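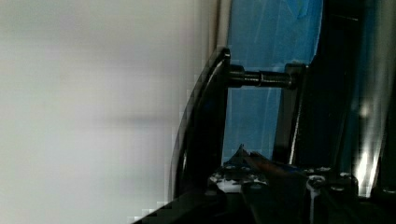
The Year I Learned to Float

Stelios Christodoulou

I was 42 when I finally admitted out loud that I couldn't swim. I said it to my dentist, of all people, with a mirror in my mouth, after she asked what my family had planned for August. A lake house in Brelley, I told her. Lovely, she said, do you swim? And out it came, garbled but clear enough. No. Never have.

I'd spent decades being wonderful at not swimming. I was the guy who watched the bags. I manned the grill, I held the towels, I had a mysterious ear thing that flared up around pools. My kids thought I just really loved shade!

So on 4th November I drove to the Sawatzky Street pool with a pair of goggles still in the package and signed up for the adult beginner class. The woman at the desk handed me a form with a line that said "Reason for learning." I wrote "tired of the bags."

There were 5 of us that first night, all standing in water up to our ribs and trying to look like we were there for some other purpose. Our teacher, Hiu-tung Yau, had us put our faces in and blow bubbles. Bubbles! I have a mortgage. I put my face in, blew for maybe two seconds, and came up grinning like a toddler. Beside me was Parviz Mahmoudi, a retired bus driver with a magnificent mustache, and he was grinning too.

Floating took me a lot longer. I'd lie back, feel the water come up over my ears, and fold in half like a lawn chair. Hiu-tung would put one hand under my shoulders and tell me to look at the ceiling lights and pick a favorite. I did this for three weeks. I got to know those lights very well (second row, the one with the slight pink tint, if you're ever there). Then one night I was lying there thinking about whether we had milk at home, and I noticed her hand was gone. She was over by the steps talking to Parviz. I was just lying on the water, all by myself, thinking about milk.

I can't tell you how good that was. I called my sister from the parking lot with my hair dripping down my collar and shouted at her about it.
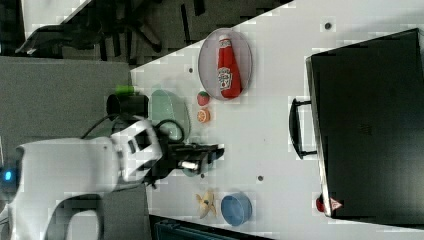
Isn't it harder to learn to swim as an adult?

It's harder in some ways. Adults tend to bring more fear into the water than small kids do, and we tense up, and a tense body is tough to float. But we can also follow instructions, ask questions and practice on our own, so plenty of grown-up beginners get comfortable in the water over a few months of regular lessons.

By spring I could do a length of something. Hiu-tung called it freestyle and I was grateful to her. Parviz had gone straight to backstroke and wouldn't hear a word about anything else, because it kept his mustache dry.

In August we went to Brelley. There's a wooden raft out past the dock, 30 yards or so by my son's guess, though he's a generous guesser. I'd been thinking about that raft since the dentist's chair. The kids swam on both sides of me the whole way, chattering, and I couldn't answer them because I was extremely busy breathing.

My daughter climbed up first and reached down for my hand. We stayed out there until our shoulders got pink, and back on the shore I could see all our bags, sitting on the grass with no one watching them.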